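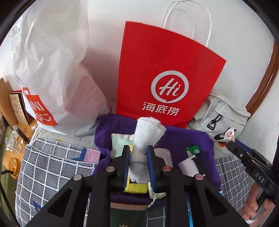
What kind of person are you looking for?

Someone who likes old recipes, can follow a handwritten one without panicking, and will tell me the truth about how it tasted. You don't have to be a great cook. I'm a pretty average one myself and I've been running this thing for a while now.

My name is Horácio Prata and I'm putting together a community cookbook called Sinusley Suppers, named after the street where most of the early recipes came from. People have been sending me their family recipe cards, church supper booklets, notes scribbled on the backs of envelopes (one was on a bus schedule!) and I've been typing them up at my dining table every evening. So far I have 193 that I think could go in the book. Before they do, every one of them has to be cooked by somebody who isn't me and isn't related to the person who sent it in.

That's where you come in. I'm looking for home cooks to test recipes through September.

What you'd be doing

I'll send you a packet of four recipes, typed up as close to the original as I could manage. You cook each one twice. The first time, do exactly what the card says, even if the card says "bake until done" and leaves you standing there in your kitchen wondering what that means. Write down whatever you had to guess at. The second time, use your own good sense and write down what you changed. Then fill in my two-page form and mail or email it back.

I do want the measurements. If the card says a coffee cup of sugar, please pour it into a real measuring cup and tell me what you got. Oven temperatures too. A lot of these cards say "a good hot oven," and one of my testers went with 400 degrees for a custard pie, and well, now we have a note about that in the book.

What you get

Grocery money, paid when your form comes in, so hang on to your receipts. A copy of the finished book with your name in the back. And an invitation to the testers' supper, where everybody brings the dish they liked best from their packet. I'm making the Wallner noodle casserole and I won't be talked out of it.

I can't pay for your time, and I wish I could. It's a small print run and the money goes to paper and ink.

A few practical things

You'll need a working oven, a scale or a decent set of measuring cups, and at least two people to feed, because these recipes come from folks with big families. Some of them make a LOT. There's a bean soup that starts with a canning kettle, and I've already cut it in half once.

Tell me about allergies and anything you won't eat. I have plenty of meatless recipes and a whole stack of desserts, so I can work around almost anything. Teenagers are welcome if there's an adult around to help with the hot stuff. Couples, roommates and sisters who argue about pie crust can share one packet.

If you're the type who swaps out three ingredients before you've turned on the stove, I love you, but wait for the second round.

How to sign up

Write to me care of Zusano Print Shop, 144 Ferkex Road, or leave a note at the counter. Give me your name, the best way to reach you, how many people you usually cook for, and one dish you make without looking anything up. I read all of them and I write back to everybody, though it might take me a week or so.

Also, if you've got a recipe card of your own that you'd like to see in the book, send me a copy along with your note. Please keep the original at home. I'm especially short on breads and pickles, and I have more than enough lime gelatin.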